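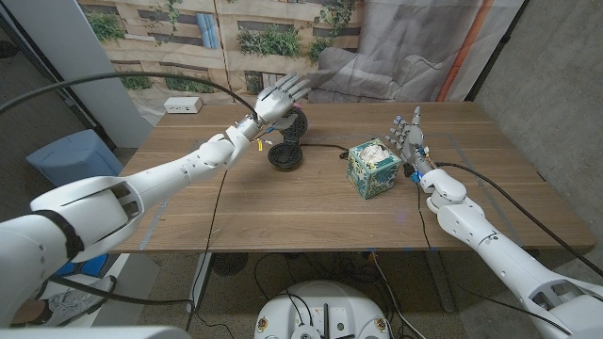 Black mini waffle maker, lid up

crumbtray
Posted 16th October

OK so I'm stuck choosing between two little waffle makers and I need people with opinions. Black one first. I like how far the lid tips back, you can get a spatula in there without burning your knuckles. The textured grid on the plates looks like a pain to clean, though, and I'm a lazy cleaner (ask my toaster). I make about 3 waffles on a weekend morning, that's the whole job.

syrup_first
Get the black one and move on with your life! I've had a black Flerken since May and you can't see the batter drips on it at all. They're there. You just can't see them.

oatmilkandregret
See, that's exactly why I'd never buy black. If there's batter on it I want to know. Is there another color?

crumbtray
Yep, pink. Same kind of size, black base.
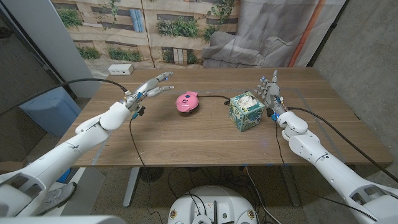
The pink one, next to the tissues

syrup_first
Oh no, it's cute. Shiny too. Still voting black, that darker rim is going to collect gunk.

oatmilkandregret
Pink, pink, pink. And wipe it with something better than a tissue, please. Tissues shred on a waffle grid and then you're picking fluff out of the squares with a toothpick.

crumbtray
I wipe with tissues all the time?? Let it cool, fold it over twice, done. Nice box though, right? I'm a sucker for a leafy pattern.

batterup70
Lovely box. Wrong tool. Pastry brush for the crumbs, then a damp cloth.

Also everybody's arguing about color when the cord is what you should be looking at. I sent back a Plulton because the cord wouldn't get past my bread bin. 33 inches or I don't buy it. Where does the plug end up on yours? 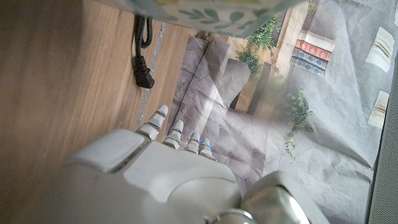
Plug and cord on the wood, angled kind

batterup70
Angled plug, good. A straight one sticks out and you knock it with your hip every time you go by. I'd still keep the cord looped up like that when you aren't cooking.

syrup_first
I disagree, leave it alone. I coiled mine tight for a year and now it springs back like a phone cord and drags the waffle maker along with it.

batterup70
A loose loop isn't a tight coil.

oatmilkandregret
We're getting off topic. Did you pick?

crumbtray
Leaning pink. Zadik has both for the same price, so no help there. I'll probably go Saturday-brain and grab whichever's closer to the register, and I'm buying a pastry brush too, fine, you win.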